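Try Before You Bolt: A Month With the Forkon Bench Planner

Regular readers will remember that our own bench automation project began with a tape measure, a roll of blue tape and an argument. The argument lasted three weeks. The tape is still on the bench, and I am told it will come off with the right solvent.

So when Forkon offered us a trial of its Bench Planner, which lets you lay out a robot workcell on screen before you buy any of it, I said yes before Greer Skinner could ask who was going to do the work. It was going to be Greer.

The idea is simple enough. You pick a table, pick an arm, drop your instruments and plate holders onto a perforated board, and move things until the arm can get at all of them. Then you run your protocol and watch a plate go on its rounds. The basic license is $2,980 a year per site, and the starter library has 16 ready-made layouts, a few of which look like they were drawn up by people who have met a lab bench.

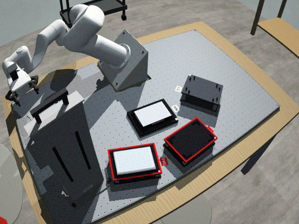

Greer had a first layout going before lunch. By mid-afternoon she had learned that our favorite spot for the plate reader put it squarely in the way of the arm, and that our second favorite spot was worse. Finding this out cost us a few mouse clicks. Finding it out in February, with the real reader, cost us a good deal more, and I still get a look from Senthil Kartha whenever I stand near the loading dock.

The best feature is the repeat run. Set a transfer to go 1,000 times with small random errors in where each plate sits, and the planner gives you a list of the ones that failed and why. Ours failed mostly at one holder, which Greer had turned at a jaunty angle to save space. She has since straightened it and would like it known that the space was saved.

Now the grumbles. The label editor is a menace: rotate a holder and its label rotates too, so you end up reading your own bench with your head on one side. Importing a custom instrument took Senthil 3 tries and a support call. The export to Cordeiro's scheduler works fine, but the one for Ludier drops every wait step, which made our incubation look wonderfully quick.

Forkon says a fix for the Ludier export is in testing. Trial seats are open to any group in the Flerden building until the end of the month. See Greer for a login, and bring your own bench measurements. She has the tape measure, but she isn't lending it out.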